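Subject: Re: cookie boxes for the Leldale table 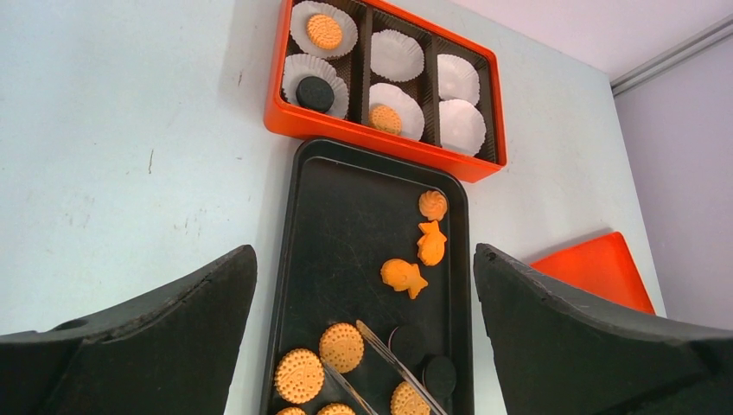
Orange box with the paper cups, black tray in front

Quick one, have to run. Boxes came from Litance and I like them. Brown insert with dividers, columns of paper cups, one cookie per cup. Picture has two of the tan biscuits and a black one in, rest of the cups in view still empty.

> On the sample box - do the cups stay put or do we need
> to glue them? And can we mix the dark cookies with the
> tan ones or does each box have to be one kind? I have
> 13 boxes spoken for at Ruawai already and need to tell
> them something.

No glue please, it's food. Cups sit in the insert fine. Mixing is OK by me, just keep the dark ones toward the front so all the boxes match. Embossed side up on the tan ones, they look nicer taht way.

Smooth the cups out before filling - the edges crinkle and then the cookie sits crooked. Spare cups are in the Famau bag, 2000 of them, so toss any bad ones.

Tell Ruawai yes for September. Still need 2 people for packing, write me off list. Bring your own tray if you have one, we only have 2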